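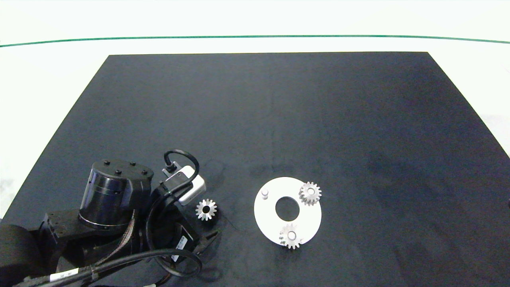
Gear assembly area: the arm, the white plate and three gears.

Brerel open day: your questions

When is it?
In May. Doors open at 10am and the last demonstration starts at 3.20pm.

Where do I go?
Brerel, Unit 2, Prundon. Use the side entrance and sign in at the desk.

Do I need to book?
Yes, for the demonstrations. There are 20 places in each group. You can look round the display area without booking.

How long is a demonstration?
40 minutes, including time for questions.

What will I see?
A robot arm working with small silver gears and a round white plate with a peg on it. The arm has a gripper and a small camera at the wrist. Staff will explain how the task is set up and show the control screen.

Will it always get it right?
No. Gears get dropped or put down in the wrong place. When that happens, staff reset the bench and start again.

Can I have a go?
Visitors aged 14 and over can try the Timevitz hand controller on the second bench. Please stay behind the line at the first.

Can children come?
Yes, with an adult. Under-fives can't go into the demonstration room.

Is there parking?
There are 40 spaces at the Vanags yard next door, free on the day. Blue badge holders can park by the entrance.

Can I take photos?
Yes, without flash. Please ask before photographing staff or other visitors.

Is there food?
Tea, coffee and biscuits only.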